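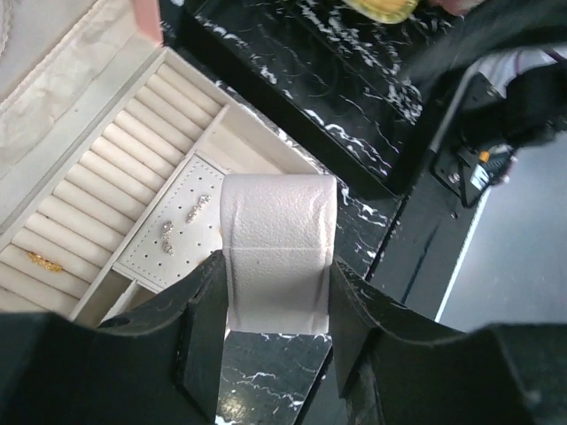

Ring rolls, earring panel, and one very unglamorous little cushion.

I have a strong opinion about jewelry boxes, and it's that most of us are using them wrong. We buy the big one with all the little sections, we admire it for a day, and then we go right on dropping everything in a dish by the bathroom sink. I did it for years. My dish was a Kivi candle jar lid (the candle was long gone) and I once found a necklace in it that had tied itself around three earrings and a safety pin.

So when I finally cleared off the dresser one Saturday, I made myself a rule. Everything gets a real place in the box or it leaves the house. I dumped the lid, two coat pockets and an old Folura makeup bag out on a towel and started sorting, and let me tell you, I had 17 earrings with no partner. Seventeen! I'd been hanging on to some of them since about 2000, when I apparently thought feathers were a good idea.

Now, the part where people disagree with me. My sister-in-law is a hider. She likes the original boxes, every pair in its own tiny coffin with the foam still in it, stacked up in a drawer. She says it keeps things nice, and sure, it does, but she wears the same pair of hoops every single day because opening eleven lids before work is nobody's idea of a morning. I think if you can't see it, you don't own it. I want the lid up and the whole lot of it looking back at me at 7 a.m. when I can barely find my own shoes.

And that's my case for the perforated panel, which I used to think was the silliest part of any jewelry box. All those tiny holes! Who has the patience? But a stud really is the easiest thing in the world to lose, and poking it through a hole takes maybe two seconds once you quit fussing over which hole.

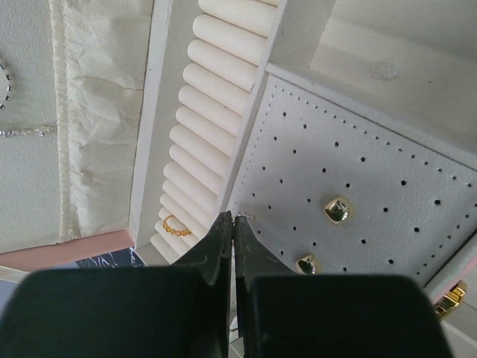 Rings are simpler, and I'd say be stingy with them. A padded roll looks its best when it's mostly empty and one thin gold band can sit there being pretty. I know the slots are begging to be filled. Don't do it. I filled mine once with costume rings from a Flusico gift set that turned my fingers green, and all it did was hide the two I love.

Same goes for the cushion for your watch or bracelet. Mine got tossed in a closet the week I bought the box, and I regretted it, so it's back in its spot even though I own precisely one watch.

You don't need anything fancy, by the way. There's an Ondach cabinet I drooled over for months, with a mirror and lights and a lock, and I'm glad I never bought it. I would have filled it. A smaller box makes you choose, and choosing is the whole job. The feathers went on Sunday night, and I kept one single earring for sentimental reasons, a little silver moon I wear on my coat.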